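3.2 Recording sessions and treatment of percussion sources

The second strand of the study dealt with how independent electronic acts bring acoustic material into music that is otherwise made on a computer. We worked with Stollari, a duo who write with a sampler and two synthesizers, and with Wattimena, a five-piece soul and dub group with a live rhythm section. Both had released music through the small label Corska before the study began, and both were preparing new recordings at the time. Neither was asked to change its usual way of working, apart from keeping a written log of every sound that was recorded and what was later done with it.

Sessions took place at Cellitz, a two-room studio with a treated live room and a control room behind it. Stollari recorded first, in September, and tracked most of their parts before noon. Wattimena preferred evenings and tended to record whole takes with everyone playing together. All sources were captured dry, with no compression on the way in, and labelled by the performers in their own words. We kept those labels even where they were inconsistent, as the naming habits themselves became useful at the coding stage (see Section 4).

A good deal of the percussion on both sets of recordings came from household objects: jars, trays, a cutlery drawer, cardboard tubes and several kinds of basketware (Figure 2).
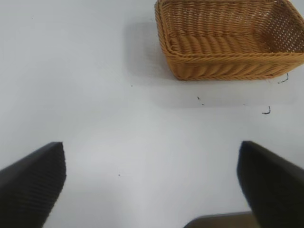 Figure 2. Basket in woven wicker.

Participants' logs show that decisions about texture were usually made well before decisions about rhythm. Stollari would audition a sound on its own, pitch it down, and only then ask where it might fall in the bar. Wattimena's drummer did the reverse with the kit but followed the same path as Stollari for scraped sounds. With scraped sources the surface mattered more than the size. A thick, twisted rim such as the one along the front of the basket in Figure 2 offers a coarse ridge to run a stick across, while slanted, plaited strands offer a finer one, and the logs use separate words for the two: "ratchet" for the first and "brush" for the second. The distinction carried over into the mix, where sounds labelled "ratchet" were placed close and to one side, and sounds labelled "brush" were spread wide at low level behind the vocal.

Across both acts, 34 scraped or struck household sounds survived to a finished mix. Six of these were used without any processing beyond level and panning. The rest were filtered, and the most common treatment was a high-pass filter set at or above 1,000 Hz, which both acts described as a way of keeping clear of the snare and the lower part of the voice. Reverb was used sparingly by Stollari and freely by Wattimena — a difference we had expected, given the dub material in the latter's earlier work.

Vocals were treated separately. Both singers recorded to a rough version of the backing track, and in each case the percussion was edited again once the vocal was in place. The logs record this second round of editing in less detail than the first, and we return to that gap in Section 5.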